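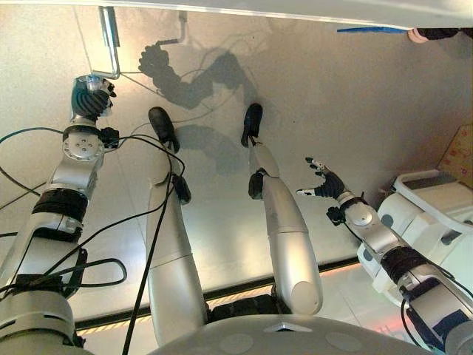 I've now lived with the Vorell floor coating kit for a whole winter and I'm still finding excuses to go and look at it! We chose the pale grey, a colour they call Grulunness, after years of a brown floor that swallowed every screw we dropped.

The kit cost 100 dollars on special at Zacharopoulos and went on with an ordinary roller. The instructions say to stay off it for 36 hours, and I managed it (just). The smell hung around until the weekend, so open everything you've got.

What I love most is the light. The old floor soaked it up, and this one bounces it back under the benches — I've stopped reaching for the torch. It's smooth to sweep, too, and the speckle is much nicer than it looked on the tin.

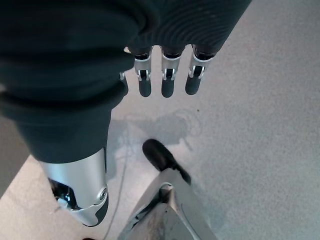 Grulunness grey, close enough to see the speckle.

My one grumble is the mixing stick, a flimsy thing that snapped in the first tin. Use your own. I'd happily buy the kit again, and the laundry is next.

Comments (3)

gumleaf_60: Did you need to sand first? Ours is painted already.

Reply from the author: Yes, a light sand and two washes. Boring but worth it.

tinshed: Went with the Trarnen one in August and wish I'd seen this colour first.

We use cookies to remember your settings. Accept | Manage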